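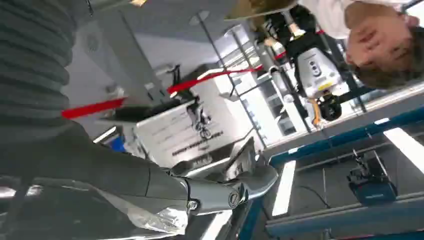
Search this site Enter keywords Go

September
By Biljana Tomić, Press Office, Prirkura

Prirkura to show plain white cartons and new visitor layout at Undolside

Prirkura, the packaging and display company, will take part in the autumn trade days at the Undolside exhibition hall this September. The company will show its cartons for bicycle parts and accessories and will also supply the ropes and posts used to mark off the display areas.

The cartons are white and printed in one color. A small black-and-white picture of a person riding a bicycle goes on the face of the box, with a bold headline and several lines of text. The same artwork is used across the range, and only the wording changes with the contents. Stores that already stock the older brown cartons can order the white ones under the same part numbers.

"Our customers in the bicycle trade asked for a box they could put straight on a shelf," said Slavica Obradović, head of packaging at Prirkura. "The old one was made for the stockroom. It had a label on one end and you had to turn it around to find out what you had. We wanted the print on the face, large enough to read while you are serving somebody."

The first run is 3,000 cartons. Of these, 400 have been set aside for small shops that want to try the box before placing a regular order. The minimum order for printed cartons is 100, and unprinted cartons in the same size may be added to any order. Printing is done by Skudis, which has handled the company's one-color work for several years.

Visitors will find the display areas marked off with red rope on slender gray posts. Prirkura worked with the hall on the layout after complaints last year that people waiting at one stand were blocking the way to the next. The rope lines have been moved back from the main aisle, and there is now a gap at each end wide enough for a wheelchair or a hand truck.

"Last year we set the posts too close together and people stepped over the rope," said Desmond Quintanilla, who is in charge of the floor at Undolside. "We have spaced them out more this time. The exhibitors lose a little room at the front. Most of them were fine with that — one or two were not, and we have found them corner spaces."

The hall has 133 exhibitors booked for the trade days. Doors open to trade visitors at 9:30 a.m. and to the general public at noon. Bags may be left at the side entrance. Exhibitors are asked to keep boxes and packing film inside the roped areas during opening hours and to bring waste film to the collection point next to the loading door at the end of the day. Clear film and white board are collected separately.

Edin Nikolaidis of Prirkura will be on hand each afternoon to talk with shop owners about sizes, board weights and delivery. Sample cartons can be taken away free of charge, flat, with a printed sheet of folding instructions. Shops that want their own name printed next to the cyclist should bring the artwork in black only.

Prices will stay the same through the end of the season. Orders taken at the hall will be filled in the order they come in.

About Prirkura
Prirkura makes cartons, sleeves and inserts for small manufacturers and stores, and rents out rope barriers and display tables for exhibitions. Its rental department was formerly part of Đorđević.

Press contact: Biljana Tomić, Press Office, Prirkura
Rental inquiries: Berwyn Parry, Rental Department, Prirkura

Recent releases
Rope and post rental: new rates for half-day events
Prirkura and Skudis extend printing agreement
Undolside loading door hours for exhibitors
Folding table recall completed
Brown carton range: remaining sizes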